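The Evaluation Period
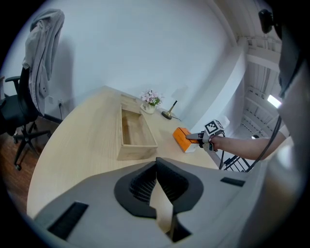

1. Delivery

The Seltero kit arrived at the Arain office on a Sunday, March 3, 2024, with a thirty-day return period that had started when the label was printed. Zarmeena Cheema signed for it and copied the serial number into her report.

She reviewed equipment for Arain. Her reports ran to 16 sections, and the last section was always a recommendation. In nine years she had recommended four products. Her manager, Jusley, had bought eleven.

The kit was sold by a firm called Droltico. It consisted of handheld grippers, software and a license. An operator performed a task with a gripper in hand, the software recorded the motion, and a robot arm was later expected to do the same. The arm was a separate purchase.

2. The task

Droltico recommended a simple first task. Cheema chose packing: orange and white box, open wooden box, one desk. The flowers and the rest of the desktop stayed where they were. The manual advised against tidying, on the grounds that a robot trained on a clean desk would expect one.

She took the handle in her bare hand and moved the jaw toward the orange side of the box. The software reported that tracking was good. She noted the time.

By the end of the first session she had 13 accepted recordings. The software had rejected others for a reason given as "hesitation." She looked this up. The manual defined hesitation as any pause in which the operator appeared to be making a decision.

3. Support

She called Droltico in the second week.

"Your demonstrations are very consistent," said the support engineer. "We noticed them."

"Who is we?"

"The dashboard flags them. Your approach angle hardly varies. Most people get bored and start swinging it in from anywhere."

"Is that a fault?"

"For a person, no. The model likes some variety. Could you try being less careful?"

Cheema wrote down the question – it seemed relevant to section 7, Vendor Communication – and said she would see.

She tried it that afternoon. She reached from too high, then from too far back. She talked to Jusley on the phone while she worked. The acceptance rate fell, then recovered. On the way home she noticed she had put her keys in the wrong pocket, and left them there.

4. Results

The upload stood at 2,054 recordings when Droltico trained the model. Arain rented an arm for two days to test it.

The arm performed the task. It reached for the box, closed on it, lifted it and lowered it into the wooden one. Cheema ran it again, and on that attempt the arm stopped with the jaw a short distance from the orange side. It held there for nearly two seconds. Then it went on and finished.

She checked the log. No error was listed. She sent the log to Droltico.

"That's in your data," the engineer said. "Some of the early sessions. It must have got past the filter."

"What was I doing?"

"I can't tell from here. Deciding, I suppose."

She ran the task until the rental company came for the arm. The pause came back several times, always in the same position, and she found that she was waiting for it.

5. Recommendation

Jusley came by on the last day of the return period and asked whether they were keeping the thing.

"The documentation is poor," Cheema said. "The license terms are worse. Grip force is adequate."

"So it goes back."

She had the return form open. She read section 16 through once more, changed a comma, and closed the form.

"Keep it," she said. "I haven't finished the second task."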